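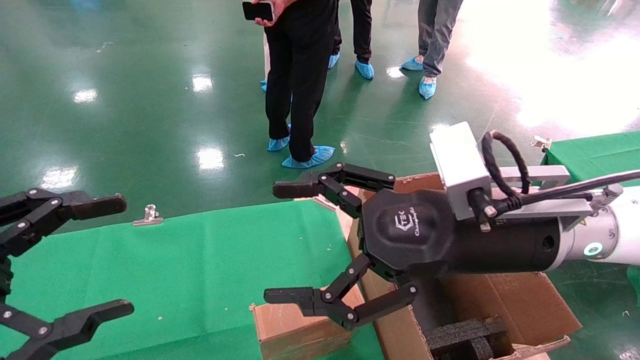 Box Openings is a small collection about one humble thing: what happens to a shipping carton once it reaches the packing table. Flaps, torn rims, foam inserts, crumpled corners — we love all of it, and we think cardboard gets far too little attention in household and workshop data. The foam matters as much as the carton. A dark gray insert with a blocky, grid-like shape, sitting low in an open brown box, is a very different thing to reach around than a bare cardboard floor, so we label it as its own item. The flaps get labels too, and a flap folded outward over green cloth is tagged "out," even when the rest of its box is hidden.

# Box Openings, Senuvville set

Version 2, updated 8/9/26
Maintained by Ayana Teshome and Dagim Mersha

## What's in it

The set has 485 short sequences of cartons being opened, emptied, refilled and flattened. Each one comes with a plain text note on the state of the box at the start and at the end. Natnael Gudeta wrote most of the notes and has a real gift for describing dents!

Box states come in 3 groups:

- flaps: out, in, upright, missing
- rim: clean, creased, torn
- contents: empty, insert only, items, items with insert

"Torn" covers anything from a nick to a rim that has lost its flaps completely. We tried splitting it into light and heavy and couldn't agree with each other often enough to keep it. If you come up with a split that works, please send it our way.

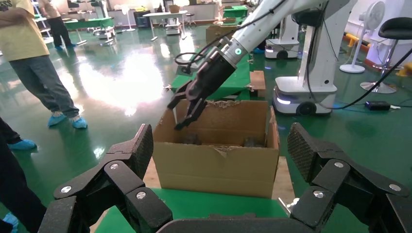 Rim: torn. Open carton on a wooden board, small dark gray objects inside.

## Table setup

Green cloth over the tables, clipped at the edges so it doesn't creep. Brown cardboard shows up beautifully against it, and so do the little scraps that come off a torn edge. Please don't crop the scraps out — Prakash Lobo is using them for a side project on cleanup and would like more.

Some sequences have a board under the box. The field is called "under" and takes "cloth" or "board." In version 1 it was blank for around a third of the set. That's fixed now.

## Known problems

- Foam and dark items are easy to mix up when they sit in the shadow of a wall of the box. Check the note before trusting the label.
- Loose pieces of cardboard away from the box are labeled "scrap" whatever their size.
- Tape is only labeled if it's still attached to something.

## Getting started

Read notes.txt first, then states.csv. The row order matches in both files. The Woldegiorgis loader handles the old and new column names, so you don't have to rename anything.

Thanks to Tsion Gashaw for going through the rim labels twice, and for saving every odd-sized carton that came through the door.

12 comments · 31 shares

Related

Lekuvberg Paper Bags
Idex Drawer Liners
Box Openings, version 1 (archived)
Tape and Twine, first notes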